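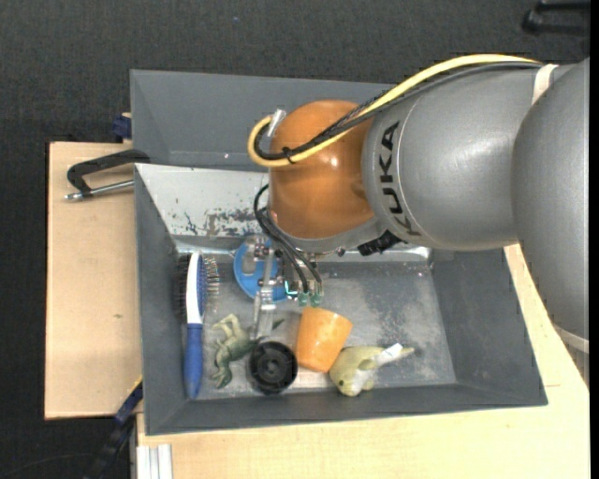
13 October 2023
By the Cellosby workshop desk

Furnero's sales pitch for Brostlow, its bin-picking service, is that you can hand it your junk drawer. We took that personally. In went a hairbrush, an orange cup, a green toy animal and a few other things no warehouse would admit to stocking.

Brostlow is software by subscription. You supply the arm, in our case a KUKA, and Furnero supplies the grasp planning and a monthly bill of $915. Setup is billed as two hours. Ours took 19, much of it on the phone.

Once running, it is good company. It dithers over a hairbrush the way I do over a menu, then commits. Marinho, the cheaper rival, never dithers and drops more. Furnero says its planner has trained on more than 2000 household items. A multi-bin version is due in November, priced separately, of course.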